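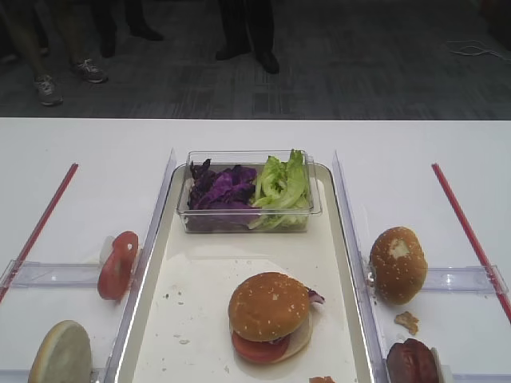 Does it mind if the buns are a bit squashed? A reader of the last page wanted to know, having been sent one bag too many from the bottom of the delivery. The Mivik burger kit minds a great deal, so sort your buns first.

Setting up the lanes

1. Put the tray in the middle of a flat table, with the clear dividers either side. Tighten by hand. The Sowerby spanner in the box is for the feet.
2. Stand everything in the side lanes on its edge: bun halves, tomato slices, patties. Laid flat they jam, and you will be picking tomato out of the guides until Wednesday.
3. Fill the clear tub at the far end, cabbage on the left and lettuce on the right. The kit does not know one from the other and will cheerfully serve whatever it finds.
4. Load the Premix recipe file and run one burger at slow speed. Mine stopped at step 14, sulked, and wanted a restart.

Crumbs will build up on the tray. Brush them off between runs — the manual says every 200 burgers, which I can only call optimistic.

Is it worth having?

The kit costs £1162, plus £159 for the Stetex cover plan. For that you get tidy stacking, a bit of cabbage poking out of the side, and no chat. I'd skip the cover plan and spend the money on better buns.

23 comments
Shared 41 times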